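How I put together a table of faux flowers (and stop it looking like a shop display)

I've been fiddling with artificial flowers for years now, mostly because I kill real ones. My kitchen window gets full sun until noon and then nothing, and I forget to water anything that isn't actively drooping at me. So a while back I gave up, bought a few fakes, and found I really enjoyed arranging them. It's a lovely way to spend an hour with the radio on and a cup of tea going cold beside you.

A few of you asked how I go about it after I put up my spring table in October, so I've written it all out. It's pretty forgiving. If you hate it, you pull it apart and go again.

What you'll need

One bigger arrangement to anchor the table
A handful of small potted plants, in a mix of leaf and flower
A few single stems
One thing that isn't a plant at all (a lidded jar, a pot, a bowl of lemons)
Wire cutters, and proper ones – kitchen scissors will be ruined by the first stem
A hair dryer
A soft paintbrush for dust
Floral foam or a bit of scrunched chicken wire, if you're filling a vase from scratch

Most of my little pots are from the Clidden range, which I like for the leaves more than the flowers. The stems are a jumble. Some are Kundeck, and some came out of a box at a garage sale with no label on them whatsoever. I wouldn't get too hung up on brands. Bend a leaf in the shop, and if it stays bent you're onto a good one.

Step 1: Clear the table completely

Everything off. Mail, keys, the fruit bowl you never use. Give the top a wipe and let it dry before you put anything back. I like a pale table for this because the colours come up so nicely, but timber is gorgeous too if you go heavier on the whites and yellows.

Step 2: Wake the flowers up

Fakes arrive squashed flat, and this is the bit people skip! Set your hair dryer to low, hold it a good hand's length off the petals and warm them for a few seconds, then open them out with your fingers. Start from the middle of the bloom and work outward. Don't go hotter to hurry it along. I melted the edge off a perfectly good peony that way and it has lived at the back of the vase ever since.

Leaves want the same treatment. Give each one a slightly different bend, and twist a couple so you can see the underside.

Step 3: Place the big one first, off to one side

My instinct was always to plonk the big arrangement in the dead centre and ring the small ones around it like a birthday cake. Try it to one side instead. The whole table loosens up, and you've got room left over for the little pots to do something.

For the vase itself I go with a plain white one and let the flowers carry the colour. Pinks and peaches together are my favourite at the moment, with plenty of broad leaves low down and something feathery poking out. If you're building it from scratch, put the greenery in before any flowers. You'll use far fewer blooms.

Step 4: Scatter the small pots

I play with these for ages. Keep the flowering ones fairly close to one another, then bring the leafy ones forward. A variegated plant is handy here, as it breaks up all that solid green. Leave gaps. If two pots are touching, they read as one lump from across the room.

Then add your non-plant. A round orange container with a lid is great for this, particularly one with a bit of leaf on the knob, so it sits in among the pots like it grew there.

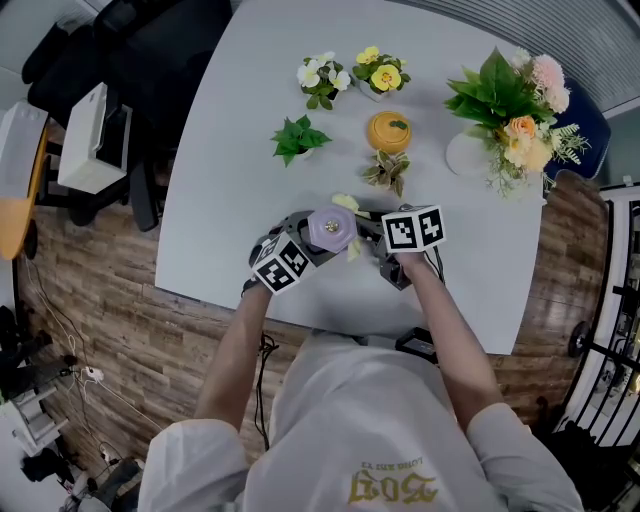
White and yellow flowers toward the back, the orange container in the middle, and the big pink and peach arrangement over on the right.

Walk around the table once everything's down. I always find one pot that looks great from where I was standing and a bit sad from the other side. Turn it a quarter at a time until it behaves.

Step 5: Add a single stem or two

Loose stems are my finishing touch. Pale yellow is a good choice with pinks and peaches, as it's soft enough that it doesn't start a fight. I usually keep one aside until the end and try it in a few spots: tucked in beside a small pot, on its own in a narrow bottle, or slipped into the big vase if there's a bald patch.

When you trim, cut less than you think. Better still, fold the bottom of the wire up on itself, so you've still got the full length if you change your mind next season. Always point the end away from your face when you snip, too. Those offcuts fly.

Looking after it all

Dust is the giveaway. I do a quick once-over with the paintbrush every couple of weeks and give the leaves a wipe with a barely damp cloth. Check a hidden petal before you get any water near the cheaper flowers. I had a red Drasia stem bleed all over a white tea towel and I'm still a bit cross about it.

Try to keep the lot out of strong afternoon sun as well, or the pinks will go first.

A few things I get asked

Can you mix real and fake? Yes, and I do it all the time. Real ones at the front where people poke them, fakes at the back.

What did it cost? My first big arrangement was $19 on clearance, and the small pots were $5 each. I've seen an Ejigu centrepiece priced at $510, which is lovely, but I'd be too scared to bend anything.

How do you store the off-season ones? Upright in a deep box with tissue between the heads, lid on, top of the wardrobe. Don't lay them flat or you'll be back to the hair dryer.

I'm doing a gum leaf and wattle version next, once I've tracked down some wattle that isn't fluoro.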